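Home | News | People | Workshop Notes | Events | Contact

Print this page | E-mail to a friend

The day the arm wouldn't let go: a talk with Faith Mabula

Faith Mabula makes the tea before she will talk about faults, and she makes it properly, in a pot, with the lid held down by one finger while she pours. We were in the back office at Drumcombe, with rain on the skylight and a plate of ginger biscuits between us, and it was a good ten minutes before we got anywhere near the matter I had come to ask about.

"People want it to be dramatic," she said, pushing the biscuits my way. "They want sparks. What we had was a gripper that stayed shut when it had been told to open, and a log that swore blind it had opened. That's far more worrying to me than sparks, because you can see sparks!"

The job itself is a humble one. Her group teaches an arm to stack one cube on another, first in simulation and then on the real bench over at Revstead, and the software that decides when to close, when to let go and when to back away is a home-grown package they call Shirima. It had run happily since December (the month she joined, she told me, and she takes no credit for either) and everyone had grown rather fond of it. 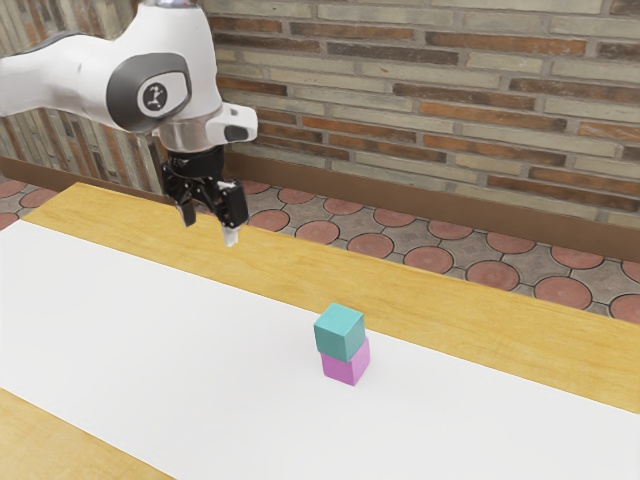 "So we'd got comfortable," she went on. "I'll say that quite freely. We had a run of 2936 attempts in simulation, all done overnight, and in the morning the summary page was lovely and green. I very nearly went off to have my breakfast. Then I noticed that the times were odd. There were 143 attempts that had finished quicker than the arm could possibly have managed."

What had happened, once she had spent most of a morning on it, was simple enough to explain to a visitor with a mouthful of biscuit. Shirima sent the order to open and then marked the fingers as open straight away, without waiting to hear back. Nearly always the fingers did as they were asked a moment later. In those odd attempts the order was lost, and the arm went on to its next move believing it had nothing in its grasp.

"And in simulation, well, what of it? A block goes flying and you start again," Faith said. "But the same code was on the bench at Revstead, where there's a real arm and people leaning in to put the blocks back. They look at the screen, the screen says open and finished, and in goes a hand. That's what made me put my cup down."

She rang Revstead at twenty past nine and asked them to stop. They did, to their great credit, without arguing, and the bench stayed off for 18 days while the thing was put right. I asked if anyone had been hurt and she shook her head firmly. One colleague had been given a fright some weeks before, when the arm lifted away with a block still in it, and had put it down to a sticky pad.

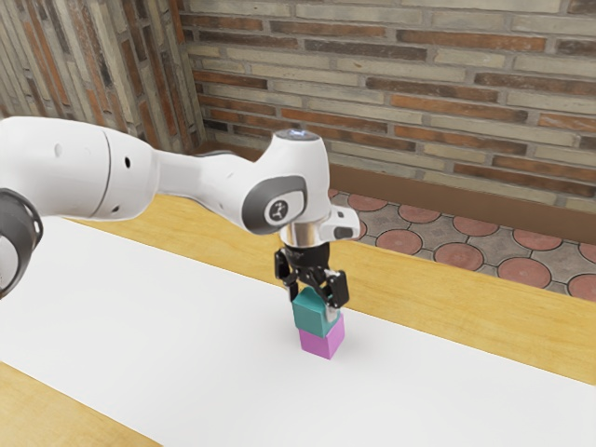 The release is the part of the task she now thinks about most, and she talked about it for so long that the tea went cold and we had to have another pot. Picking up a block is easy to check, she says, as you can tell from the squeeze whether anything is there. Letting go is harder. With the teal cube sitting on the pink one and a finger pad still up against its side, the stack can look perfectly done to a program that only asks where the cubes are. "It's in the right place, so it gets its tick," she said. "Whether the arm has finished with it is another question altogether, and we simply weren't asking it."

They ask it now. The fingers have to report their own position, and the arm may not move off until that report arrives. If it doesn't come within 2 seconds, everything halts and a person has to reset it by hand. A separate watcher program called Ultum, written by someone who had no part in Shirima, reads the same signals and can stop the arm by itself if the two disagree.

It has made the work slower, and she was quite cheerful about that. The bench at Revstead has a new rule as well: no hands past the line unless the power to the arm is off, whatever the screen says. Faith wrote the notice herself, and admits her first version ran to a page and a half before somebody kindly trimmed it.

"I do still like a green page in the morning," she told me, walking me down to the door with her umbrella. "I just read the times column first."

Related items
Revstead bench reopens with new reset procedure
Reading a log when you don't trust it
Near misses: how to report one at Drumcombe
Ultum: notes from the first month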